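The Art of the Small Shelf
A conversation with Dalva Xavier on snacks, baskets and the trouble with tall things

Dalva Xavier was on her second cup of coffee when I got to her, and she had already rearranged the sugar packets on our table by color. She laughed when she saw me notice. "I do it at weddings too," she said. "My sister has asked me to stop."

She has been setting out food for other people to pick up for most of her working life, first at her aunt's corner store, then for a stationery and gift shop called Stuseo that kept a little counter of drinks and candy by the register, and for the past three years on her own, under the name Prundell. People hire her to fix their small shelves. These are the office snack corner, the hotel lobby nook, the end of the counter at the hair salon where somebody put a bowl of mints in June and never thought of it again. She doesn't do supermarkets and has no wish to. "I like a shelf I can reach all of without moving my feet," she told me.

I had asked to meet because I manage a break room that serves 11 people and always looks as though a bag has burst in it, and I wanted, I'll admit it, some free advice. I got a good deal more than I could write down.

We started with what she calls the stage, meaning whatever the food ends up standing on. She is very fond of steps. Her aunt had a wooden set, painted and repainted until the corners went round, and Dalva used to stand on it to reach the radio. Nowadays she likes clear ones. "You want to see the cookies," she said. "You don't want to see the shelf. When I was at Stuseo we had these heavy dark risers and everything on them looked like it was being sold at a funeral home."

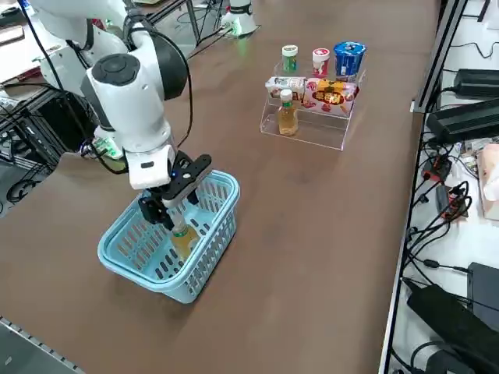

Drinks are where most people go wrong, in her view, and she was happy to stay on the subject for quite a while. A bottle is the tallest thing you own, so the natural thing is to give it the best seat, up top and in the middle, and then it hides its neighbors and wobbles when somebody reaches past it. She would sooner see the small tubs and cups go up on the high step, flat packets on the step under them, and a bottle right down at the base in front, the way the amber one stands on the clear display with its white cap coming up before the snacks. "It can be in front if it's low," she said. "People get nervous about that. They say, but it's blocking the packets! So slide it over a little. You have a whole shelf." Her one complaint, when we got to the pink packet poking out past the edge of its step, was that somebody's sleeve would find it before lunch. Then she thought about it and said she rather liked the look of it that way, and that she'd probably leave it until it fell.

Baskets came next. Dalva uses them for everything that is on its way to somewhere else, and she has strong feelings about keeping them separate from the display. A basket with slots in the sides is her favorite, light enough to carry on one arm and easy to rinse out when a yogurt has gone wrong. She told me about a job at a tile showroom, Drustex, where the staff kept all their snacks in one deep basket under a desk. The top layer got eaten and the bottom layer stayed there through two managers. She spread it all out on the floor and they had a sort of archaeological morning.

"There was a can of soup," she said. "Who eats soup out of a basket? But somebody bought it, somebody meant to have it for lunch. I felt bad for the soup."

What she did at Drustex was simple. She moved everything into shallow trays, one for each end of the counter, and the basket went back to being a basket. It comes out when there's shopping to unpack, it gets emptied, and it goes away again. I asked how much all of this had cost them, expecting her to be cagey, and she told me straight out: 648 dollars, including the food for the first month and her own time. She had been ready to ask for 800 and lost her nerve in the parking lot. She still seems a bit annoyed with herself about it.

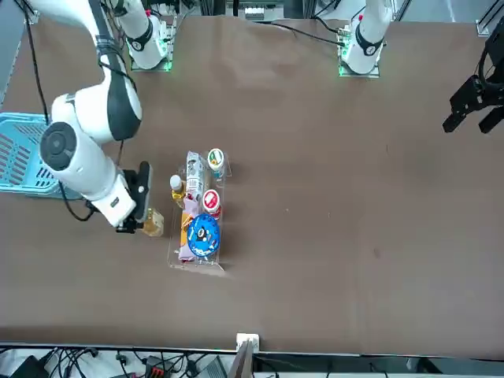
Trays need a different way of thinking from steps, she went on, and here she began moving the sugar packets around again to show me. On steps you look from the front. A tray gets looked at from above, by a person standing over it with a phone in one hand, and so the lids matter more than the labels do. She will turn a jar around twice to get its front right on a step, and on a tray she hardly bothers. A bright lid does the work. She likes a red one near the middle, if there is one to be had, and something wide and cheerful at the end closest to the door.

"And let them touch," she said. "Please let them touch! People leave these careful little gaps, like teeth, and then everything slides into the gaps the first time you carry it. If it's snug it stays put, more or less."

I wondered about the flat things, the packets that won't stand up however kindly you lean them. She doesn't make them. They lie down along the side of something round and heavy and that's their place. Orange or pink wrappers can be half buried, she said, since you'll see the color anyway and go digging, and she thinks people enjoy digging a little. Her nephew, whom everyone calls Dong after the noise he made at the doorbell as a toddler, will ignore anything laid out neatly in front of him and go straight for whatever is underneath. She has set up whole trays with him in mind.

We talked for a while about glass. She is careful with it and likes it more than she probably should, honey-colored jars especially, and gold caps, which she says make even a plain counter look as though company is expected. Glass goes in last and comes out first. She learned that from her aunt too, along with wiping the bottom of every jar before it goes down, a habit I have now picked up myself and can't seem to shake.

By then the coffee was cold and she had to go and see about a dentist's waiting room, where they want snacks but are worried about how it looks. She was thinking cheese. She was also thinking of nuts in small jars, though she wasn't sure about the crunching, what with the nervous patients.

Before she left I described my break room to her as fairly as I could, the burst bag and the drawer that sticks and the three kinds of tea that no one will own up to. She asked what the tea was in. I said a cereal box. She put her hand on my arm and told me to start there.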